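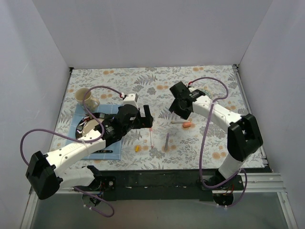

30/7 by my reckoning, though the log sheet wants it as 7/30/24
Cable day at the Fardale bench

I had promised myself a quiet day with the two arms and for once I very nearly got one. The kettle was on before the lights were, the rain had stopped, and I had the whole list of little jobs from June still pinned beside the door, most of them to do with cables. I do love a cable day. It is the sort of work where you can put the radio on low and let your hands get on with it.

The left arm first, as always, because it is the one that grumbles. The long purple lead comes off the red and white connector at the gripper, arches over the table, comes back along the forearm and then goes out in a big loop past the table edge before it ends up behind the elbow. I have gone back and forth about that loop for weeks. Make it smaller and the lead pulls tight when the elbow folds right up, and then the gripper drops off the bus and everything stops with a sulky little click. Leave it big and it looks untidy, but it moves freely. I have decided I can live with untidy. There is one white zip tie holding it to the forearm, and I spent far too long this morning fussing over how tight that tie should be. In the end I settled on being able to slide the lead through with a firm pull, and no looser than that.

I ran the fold and stretch routine 60 times after that, standing there with my tea going cold, and it didn't drop off once. Very pleased! Last month it was failing after eight or so, and I had quite convinced myself that the motor board was going and had even started filling in the order form for a new one from Khumalo. I am glad I dithered.

Then the right arm, which behaves itself so well that I tend to neglect it. Its lead hangs in a long curve down to the near edge of the table and then sweeps over to the base. I wiggled the connector at the gripper end, pushed it home again (it was in properly, but I always feel better for having done it) and went over the screws at the elbow with the small driver. Two of them took a tiny bit of a turn. I have put a dab of paint pen across those so that I can tell next time whether they have moved, and I must remember to do the same on the left.

After lunch I did the zero positions. The Grorano software has changed its calibration page again and I had to hunt for the button, which is now under a menu called Service – I can't think why. The left shoulder was out by four steps and the rest were spot on. I wrote the old numbers in the back of the book before saving the new ones, having learnt that lesson the hard way in the spring.

I left the table laid with the flowery sheet and the bits for the next tests: the shiny plate on its pale blue cloth, the cream mug by the corner of it, and the markers out in the middle where both grippers can get at them. I am rather fond of that sheet, with its grey ferns and orange blossoms. It does creep about, though. By four o'clock I had smoothed it down more often than I care to admit, and I think the answer is a few clips along the far side, if I can find some flat enough not to catch a gripper jaw.

The last job was the fork of the left gripper. I wiped the jaws with a barely damp rag and opened and closed them by hand with the power off, feeling for grit. Smooth all the way, and a nice even resistance, so I let it be. The Idine grease is nearly finished and I have added a tube to the shopping.

Still to do: label both ends of every purple lead, look at the ties under the bases, ask about clips. I meant to sweep up as well but my back had had enough by then, and there was half a fruit loaf waiting at home.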